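4.2 Where the hours go on the hull line

I should say up front that I went into this part of the study with a favorite theory, and the theory lost. I had assumed that welding would be the slow step in building an armored patrol vehicle, the one everything else waits for. I spent most of January on the floor of the Sumari plant with a clipboard and a badge that kept failing at the same door, and what I logged there points to the wiring stations instead.

The plant builds the Lightfoot, a four-wheel vehicle with a bolted armor kit, on a line that moves in fixed steps. A hull arrives already welded and painted. It then gets its harness, driveline, cab fittings and armor, in that order, and leaves through the test bay. I followed 84 hulls from the paint hall to the test bay door and wrote down every stop that lasted long enough for the crew to put their tools down. That gave me 1,491 logged stops (my handwriting got a lot worse past the first few pages, and I retyped the whole set twice to be safe).

Of those stops, 475 came at the harness stations. The usual story went like this: a connector was the right part but the wrong revision, the work card still showed the old one, and somebody had to walk to the kitting desk and ask. The walk is short. The line for the desk – at shift change especially – can be very long! I waited in it myself once, just to see, and missed the start of the next hull.

Armor fitting surprised me the other way. The plates are heavy and awkward, and I expected trouble there, but the crews had worked out their own lifting order years ago and hardly ever stopped. None of that order appears on the official card. I asked for a copy of the real one and was shown a page taped inside a locker.

I checked my log against the plant's own records, which are kept in a package called Reltov. The two agree well on long stops and badly on short ones, mostly because the software lets a station lead close out several small delays as one entry. I've used my own log for the totals in this section and Reltov for anything that depends on part numbers.
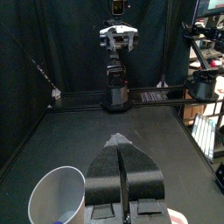
Figure 4. Black two-finger gripper, with a pale gray paper cup at lower left.

One more thing on kitting. Sonimano, the harness supplier, ships in batches of 400, and a batch can straddle a revision change. When it does, both versions end up in the same bins until someone sorts them. I only caught this happening once from start to finish, so I don't want to lean on it too hard, but the stops logged that shift were nearly all connector questions. The next section looks at how the crews sort the bins and what the work cards leave out.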